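## 6 Kleine Schreibtafel beschriften

Die Tafel Tullero mit schmalem schwarzem Rahmen wird zum Beschriften schräg gehalten. Den Stift von der rechten Kante her ansetzen.

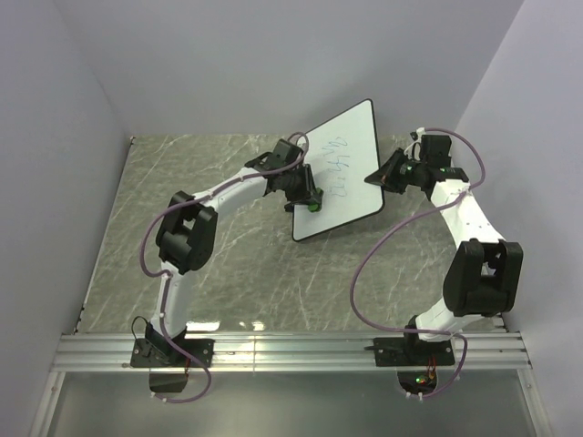 1. Tafel am linken Rand fassen. Der mittlere Bereich bleibt frei.
2. Kappe abziehen, Spitze waagerecht führen.
3. Zeichen klein und in die Mitte setzen. Die Schrift auf der Tafel ist blau.
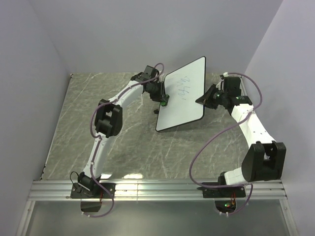
4. Schrift 9 Sekunden trocknen lassen, erst dann ablegen.

> **Hinweis:** Stifte mit der Spitze nach unten lagern. Ersatzstifte: Bestell-Nr. 306.

> **Vorsicht:** Keine Permanentstifte verwenden. Rückstände greifen die Beschichtung an.

### 6.1 Reinigung

Trocken abwischen. Haftet die Schrift länger als 38 Stunden, Reiniger Ursu auf das Tuch geben, nie direkt auf die Fläche.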